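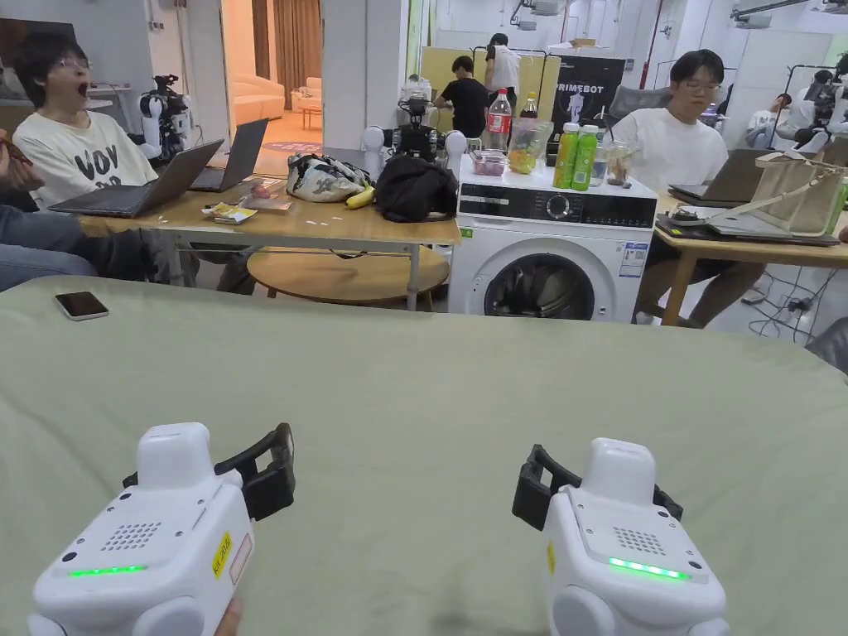
Phone face down, two laptops open, big yawn.

I keep getting told that turning your phone over on the table is a productivity technique. It has a name now. There's an app for it. I have questions. Thread, sorry.

The app is called Skamon. You flip the phone, it starts a timer, and when you pick the phone back up it tells you how long you "protected." Protected from what, it doesn't say. I used it through most of April and again this month.

First complaint. It measures whether the phone is upside down. It has no idea whether you did any work. I protected 57 minutes while reading reviews of a dehumidifier on my laptop. Got a little leaf for that.

Seven leaves make a branch. I don't know what a branch does. I have several.

The pitch on the download page is that users "reclaim 67 hours a year." I went looking for where 67 comes from. There's a footnote. The footnote goes to a blog post. The blog post goes back to the download page. That's the whole trail.

And reclaimed compared to what? To the same people before? To people who don't use it? Anybody who downloads a focus app has already decided they want to focus more. You'd want to know how they'd do with a kitchen timer. I'd bet pretty well, at least for a week.

A few people are going to reply "well it works for me." Fine! I believe you. I'm asking how you know. If the evidence is the leaf count, please see the dehumidifier.

The thing I can say for it: a phone that's face down doesn't light up in your eye. That's a real benefit. It's also free and you can do it without an account.

Paid tier is where I got annoyed. They wanted to send me a "weekly attention report," by notification. On the phone. Which I'm supposed to be leaving alone.

I turned that off and got an email asking why I'd turned it off. 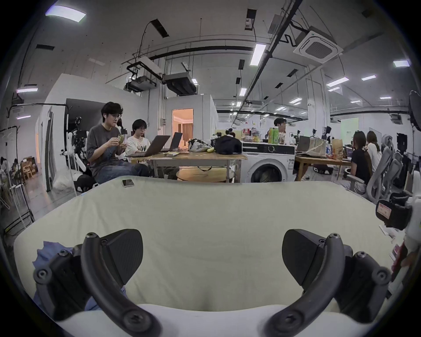 Screen side down again. Earbud in.

Somebody asked if the problem is just that I work in a noisy place. Maybe! I did most of this at the big shared room in Villalba, where everybody's phone is upside down and everybody still seems to know the score of the game.

The phone isn't even the main thing breaking up my day there. Parking is. The lot uses Parkex, and Parkex makes you renew from your phone every two hours. So I flip it, protect, protect, protect, flip it back, pay, see four messages, answer one, and there goes the afternoon.

No leaf for that trip either, obviously. It logged it as a "slip." I was avoiding a ticket.

Second biggest interruption is lunch. Grillero opens its line at 11:30 and you can smell it from inside. No app has offered to turn Grillero over.

To be fair I did try a proper comparison. One week with Skamon, one week with the phone in my bag, one week of doing whatever. Counted pages drafted. The bag week won by a little, and it was also the week I had a deadline, so I learned nothing. Put it in the pile with the 67 hours.

A reply says they have 845 leaves. That's a lot of upside-down phone. Did you finish the thing you were working on? Sincere question, I'd like to hear from anyone who did.

Several people have now sent me the same article about attention spans and goldfish. I'd like to see who sat the goldfish down and with what task.

Canceled the paid part this morning. The cancel button is four screens in, and one of the screens asks you to take a breath.

Keeping the free one on there for now so I can see what the branch does. Will post if it ever does anything. Parking's up in ten minutes.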